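Daiane Pacheco is finally getting her title shot

March 2026

Okay, I've been sitting on my hands about this one for a while, and now I can write it: Daiane Pacheco has signed to fight Solange Sampaio for the Kana bantamweight belt in May. Ten rounds, eight-ounce gloves, at the Pekwood Arena. Both camps sent back their paperwork this week and the promoter, Genivaldo Batista, called me himself to confirm it (he was eating lunch while he did, so forgive me if I misheard a word or two).

If you've read me for any length of time you know I've been banging the drum for Pacheco. She's 9-1, she works the body like she's getting paid by the rib, and the one loss was a split decision that I had going her way by two rounds. I was sitting ringside for that one and I'm still a little sore about it!

Sampaio is a whole different problem, though. She's the longer fighter, she's a southpaw, and she's held the belt through four defenses without ever looking rushed. I asked Batista who he likes and he laughed at me for a good long time.

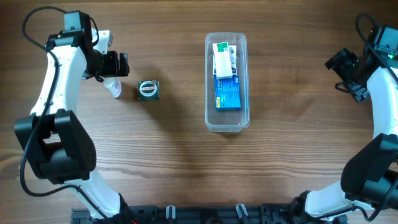

2 min read

The fight almost fell apart over money, from what I'm told. The first offer had the purse split 60 percent to the champion and the rest to Pacheco, and her manager, Jailson Amaral, wanted it closer to even. They met somewhere in between and neither side would give me the final number. Amaral did tell me this much: "She'd have fought for bus fare. I wouldn't let her."

What I can tell you is that there's no rematch clause. Sampaio's people asked for one and dropped it late, and I think that's a pretty confident move from a champion. Or a tired one. She's talked before about wanting to get out while she still likes the sport.

Pacheco starts camp with Rosângela Portela next week, same as her last three fights. I stopped by the gym and Portela had her doing rounds against a tall lefty already, a kid from the amateur program who was giving her fits with the jab. "Good," Portela said when I brought it up. "Let her be annoyed now." The plan is about 80 rounds of sparring before they travel, nearly all of it against southpaws.

Tickets start at $44 for the upper level, and floor seats haven't been priced yet. The undercard is still coming together too. Batista says he wants six fights on the bill, with a heavyweight bout right before the main event, and he's waiting on one medical before he'll give me names. I'll post them as soon as he does.

My early pick is Pacheco on the cards, and yes, I know, I always say that.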